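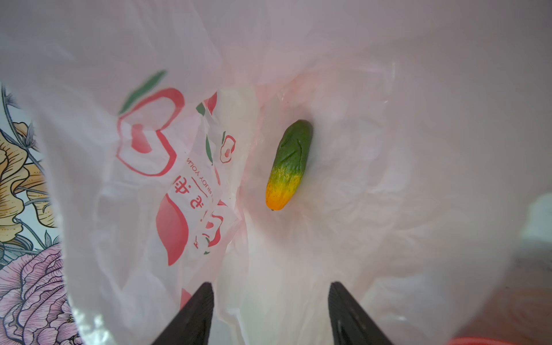

Máté Barta wrote to me after last session that he gave up shopping lists years ago, that his grocery bill went down when he did, and that he'd like to know how the reading explains that. I promised I would start with his note, and I'm glad to, for it goes straight to the thing I wanted to talk about anyway. So get comfortable, have the reading somewhere near you, and we'll see how far we get.

Session 8. Lists, Habits and What We Bring Home

The usual story about grocery lists goes like this. A list is a plan. A shopper with a plan buys what is on it, and a shopper without one wanders around and picks up whatever looks nice. If that were the whole story, then Máté ought to be spending more, and he says he isn't. I believe him, and I don't think he is unusual either.

Let me back up a little. In the first half of the course we kept using the words "planned" and "unplanned" as if a purchase had to be one or the other. That was handy for getting started, but I think most of you felt the trouble with it already (your homework certainly suggests you did). Think about milk. Many people never write milk on a list. They know the carton is low, or they simply always buy milk, and if you stopped them at the store entrance and asked what they had come for, milk might not come up at all. Then it turns up on the receipt, and the researcher with the clipboard marks it down as unplanned. Was it? I'd say not in any sense that matters to the person carrying it home.

So I'd like us to work with a somewhat looser set of terms from now on. Please copy these into your notes, as I will use them in the exam review too.

Written: the item is on a list, paper or phone.

Remembered: the item isn't written anywhere, but the shopper would name it if asked at the door.

Prompted: the shopper sees the shelf and remembers a need that was already there. Dish soap is my favorite case. You can run out of it four mornings in a row and only think of it again when you are standing in front of it.

New: there was no need before the shelf. The shopper meets the thing and wants it.

Older studies often put everything but the first group into one heap and call the heap "impulse." You can imagine what that does to the results. It makes shoppers look a good deal sillier than they are, and I have always felt a bit defensive on their behalf.

The Grosero receipts

You will remember from the packet that the Grosero store in Langate let our department go through 3,660 receipts, and that 30 of the shoppers agreed to sit down afterward and talk through what they had bought, line by line. The interviews are what I want you to read closely this week. Receipts are tidy and they tell you very little. A receipt says onions, and the shopper says, well, my sister is coming, and she likes that soup, and I couldn't remember if I had onions so I got some to be safe. There is a whole household in that answer.

Look especially at how often people change their minds while they are speaking. One woman first says the crackers were "just because," and then a minute later mentions that her son takes them to practice. Should we code the crackers as new or as prompted? The two coders disagreed, and I left their disagreement in the packet on purpose. I would like you to argue it out in your groups before you look at what we finally decided, and I warn you that I still go back and forth on it.

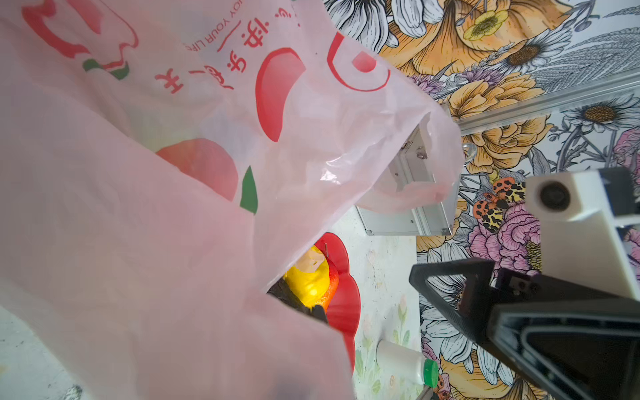
Now, the other thing the interviews show is how much depends on the kind of trip. A big weekly trip with a cart and a small trip on the way home from work are different animals, and the same person behaves differently on each. On the small trip people carry what they buy, so weight and bulk come into it. Several of the Langate shoppers said they had put something back, usually a drink or a bag of potatoes, when they thought about the walk. No list told them to do that. Their arms did.

I think this is where Máté's note fits in. My guess – and it is a guess, we can ask him – is that when he dropped the list he also changed the trip. People who shop without a list often go more often and for less, and they shop for tonight and tomorrow instead of for an imagined week. A weekly list has a good deal of hope in it. We write down spinach on behalf of a person who is going to eat a lot of spinach. When you buy for tonight you know pretty well who will be eating and how tired the cook is.

There is a cost, of course. More trips mean more time, and more chances to meet something in the new category. Whether the savings on wasted food outweigh those extra temptations will depend on the household, on the distance to the store, and on what the store is like. Compare the Grosero layout with the market hall in the second reading, the one where the Virág stall is. At the stall you have to ask for things. You say it out loud to another person, who then weighs it for you, and several people in the reading say they would feel foolish asking for something they didn't really need. On an open shelf you never have to explain yourself. I would love for someone to write a term paper on that, so come and talk to me if it appeals.

A word on memory before I let you go. Please be careful with any study that asks shoppers on their way out what they had meant to buy. Once the thing is in the bag, it is very easy to feel that you came for it. The Langate team asked at the door on the way in and again after the register, and the answers don't always match. Chapter 2 of the reader has a good, plain discussion of this, and if you skipped it in the first weeks (I know how those weeks go) it would be worth an evening now.

For next time

Read the rest of the interviews and the short piece on the Veteo loyalty card. Keep a list for one of your own trips, and then do another trip without one, and save both receipts. Mark each line with one of our four terms. If you can't decide on a line, write down why, in a sentence or so. I am far more interested in those than in the easy ones. Bring everything to section, crossed out and messy is fine.

Consumer Behavior course notes | Questions: see the department office | All rights reserved | Back to top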